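Why Do Some Shapes Roll and Others Just Sit There?
3 min read
Shares 56 | Comments 5

Flat shapes and solid shapes. What's the difference, anyway? 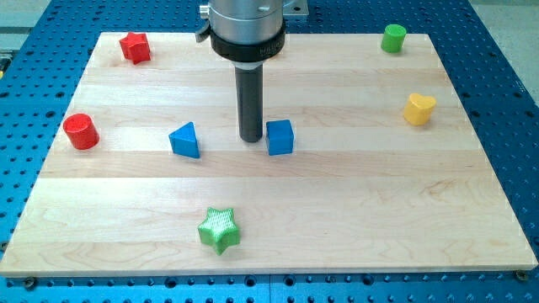 A flat shape lives on paper. Circle, square, triangle. You can draw it but you can't pick it up. A solid shape takes up room - you can hold it, stack it, drop it on your foot (ouch). Toy blocks are solids. Blocks like the blue cube and the cylinders on the wooden board are the kind with proper math names, and even a heart block or a star block counts as a solid once it has some thickness. So let's meet a few.

The cube. Six faces, all squares, all the same size. Twelve edges. Eight corners, and the math word for a corner is vertex. Two or more are vertices. Weird word, good word. Dice are cubes. Sugar lumps sometimes.

The cylinder. Soup can! Two flat circles and one curvy side wrapped around. Stand it up and it stays. Lay it down on a slope and off it goes. Why? Only a thin line of it touches the ground, so theres not much holding it still.

The triangular prism. Think of a tent. Triangle at each end, three rectangles in between. Five faces. It won't roll. Give it a good push and it might flop onto the next side.

The sphere. A ball. No edges, no corners, rolls any way it likes. A cylinder can't do that, it mostly goes forward or back.

Try it at home

You need a big book, something to prop it up and a few things from the kitchen. A can, a small box, an orange. Ask a grown-up first, espescially about the can.

Make a ramp with the book. Not too steep. Put each thing at the top and let go - no pushing. Which ones roll? Which slide? Which just sit there? Now turn the can so it stands on its end and go again. Same can, different answer.

Write your guesses down before you start. Wrong guesses are fine, scientists make loads.

One more for the road. Cut open an empty cereal box along the edges and lay it flat. All the faces in one piece! Thats called a net. Draw round a small block, one face at a time, and see if you can make a net of your own that folds up. Leave some flaps for the glue.

Words by Arben Pavlović
Contact us | © Clunora Kids | Back to top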